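Grarkik Clothing Room: progress report to the Irkden Fund
June 2, 2024

Hello Huguette, and hello to everyone else who reads these. It's been a busy stretch since my January report, so I'll get straight to the shirts!

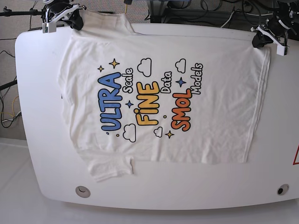
Folding and sorting

T-shirts are still the biggest part of what comes through the door (white ones most of all, a lot of them event shirts with a big print on the front). We've now sorted 1,872 garments since the grant began, and 897 of those were T-shirts. Every one gets spread out flat, sleeves and hem pulled straight, and looked over before it's folded. Anahera Tipoki wrote us a folding guide and it has made the piles so much neater — they stay up on the shelf now, which they certainly didn't in winter.

Creases are my one grumble. Shirts that arrive squashed into bags take ages to smooth by hand, and I'd like to buy a second steamer out of the equipment line if you're happy with that. Dalibor Polák has found one for 100 pounds, so it would fit.

Printed shirts

I was worried people wouldn't want shirts with slogans and logos on, but they go just as quickly as the plain ones. The children's rail likes anything with bubble letters or clouds! We do now fold so the print faces up, so you can see what you're getting without pulling the whole pile apart.

What's behind

The size labels. Janka Hudec has done the adult shelves but the children's ones are waiting on 40 more card dividers, and the printer has let us down twice. I've asked Tralent for a price instead.

Next up

Jumpers, before the weather turns, and a proper stocktake with Noeline Whitcombe. I'll send the spending sheet separately once she's checked my adding up.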